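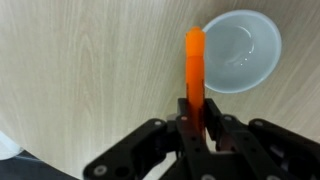 Buying Your First Arm: Questions I Get All the Time

I'm Trinh Lý, and I handle equipment planning at Comorgate, which mostly means I own the spreadsheet. Last updated March 2023.

What should I budget for besides the arm?
More than you want to! The arm is one line on the quote, and then come all the little lines under it. Gripper, fingertips, cables, clamps, something solid to mount it on, a wrist camera if you're using one. On our last order the small stuff (clips, bolts, spare fingertips, one replacement cable) came to $780, and I had put down zero for it the first time. Please don't put down zero.

Do I need a special table?
Depends on the arm and how fast you plan to run it. For slow tabletop work, a sturdy table you already have may be fine, but check the mounting requirements in the manual before you decide. I do budget for a proper mounting plate and good clamps every time. We paid $420 for ours from Widstead and I'd buy it again.

Two fingers or something fancier?
Start with two. I know the many-fingered hands look amazing in the demos (I've been tempted, believe me), but a plain two-finger gripper covers a lot of pick-and-place, and the spare parts are cheaper and quicker to get. Try it on the things you care about. Skinny objects, round objects, light plastic bowls that slide when you nudge them. If it can't manage those, then go shopping for something else.

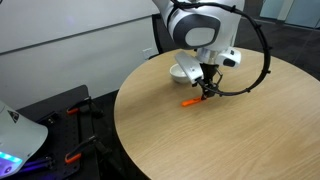 Two-finger gripper with a small orange object, bowl just behind.

How do I plan for cables?
Leave slack, and then price a spare. The cable has to follow the wrist through every turn, so a length that looks generous with the arm parked can come up short at full reach. I ask for clips on the same quote as the cable or I forget them.

What about test objects? Can I really expense toy food?
Yes, and you should. Bowls, play vegetables, blocks, whatever suits the task. Buy doubles in the same color from the same store, because they get discontinued and then your new set doesn't match the old one. Mine go under "consumables" and I've never had one sent back.

How long does everything take to show up?
Our gripper from Gekham took 12 weeks. The arm itself was faster, so it sat in its crate while I sent polite emails. Order the slowest part first, and get the lead time in writing.

New or used?
I've done both. Used is fine if the seller will power it up in front of you and move every joint. Ask which software version it's on and whether the license transfers to you. Hồ, the dealer we bought our used one from, let us come by 3 times before we paid, which I really appreciated.

Is the service plan worth it?
For the first year, I say yes. After that look at what you called them for. We kept ours on the arm and dropped it on the gripper in November.

Can I see your spreadsheet?
Sure, write to me and I'll send a blank copy. The shipping tab is a mess, sorry!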